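Notebook entry, May 31, 2024
Project Flatlow, laundry loading task
Entered by Nia Rees; read and countersigned by Perihan Polat

Purpose. This entry records the change in how demonstrations are segmented for the loading task and the first result obtained with the new method. It replaces the working note on segmentation from December, which should no longer be cited.

Background. Under the old method each demonstration was stored as a single recording, from the first arm motion to the last release. The policy trained on those recordings (Bhutto, second version) learned the approach well but handled the grasp poorly. Perihan's reading was that the long carrying motions dominated the loss and that the short interval in which the fingers close on cloth was given too little weight. I agreed that this was worth testing before any more data was collected.

Method. All 241 demonstrations in the Flatlow set were cut again into three phases: approach, closure and carry. The boundary between approach and closure is now taken from the commanded finger opening and no longer from the wrist speed. The boundary between closure and carry is set at the first upward wrist motion after the finger command has settled. Seven demonstrations could not be cut by this rule and were left out. They will be looked at by hand.

Training then sampled the three phases evenly. No other setting was changed. The camera inputs remain as before: one head view and one view from each wrist, all at the same rate. The Drirnora calibration was repeated prior to the run and the values are filed with the logs.

Evaluation. We ran 27 trials with the old weights and the same number with the new, alternating between them. A trial was scored as a good grasp if the cloth was still held when the arm reached the carry height. Scoring was done by Perihan from the recordings, without knowledge of which weights had been used.

Result. The new weights gave the better score on single garments. On heaped laundry the difference was small, and I would not claim it as a finding yet. The most common fault in both conditions was a grasp that took two layers in place of one. A second fault, seen only with the new weights, was a pause of some 200 milliseconds at the phase boundary, which shows clearly in the joint traces.

Stills, in order: wrist view with the fingers open, head view with the washer and the laundry, wrist view with gray cloth in the fingers.
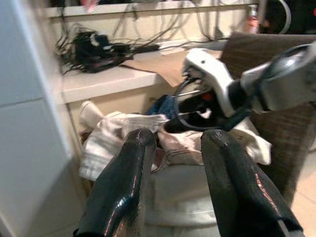
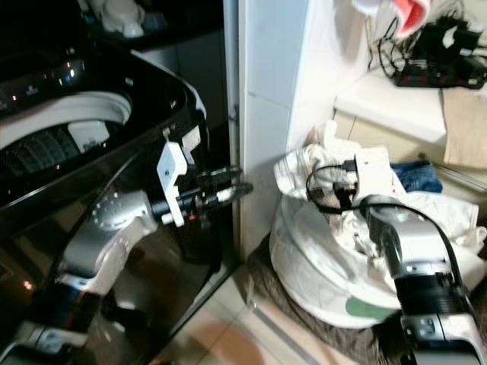
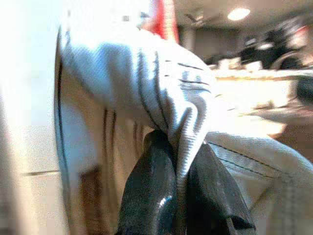

The pause is most likely a product of the cut itself. Each phase was padded with its own final position, so the policy has in effect been taught to stop there. Perihan proposes an overlap between adjoining phases and will prepare a second cut on that basis – the source recordings are untouched, so nothing is lost if it fails.

Open items:
Repeat the comparison on heaped laundry with a fixed starting arrangement.
Review the excluded demonstrations and decide whether the rule or the recordings are at fault.
Add a separate score for double-layer grasps. At present they count as good, and this flatters both sets of weights.
Ask Movent whether the finger command can be logged at a higher rate.

The scoring sheet and both sets of weights are in the Flatlow folder under today's entry. The second cut should be given its own folder and should not overwrite the first.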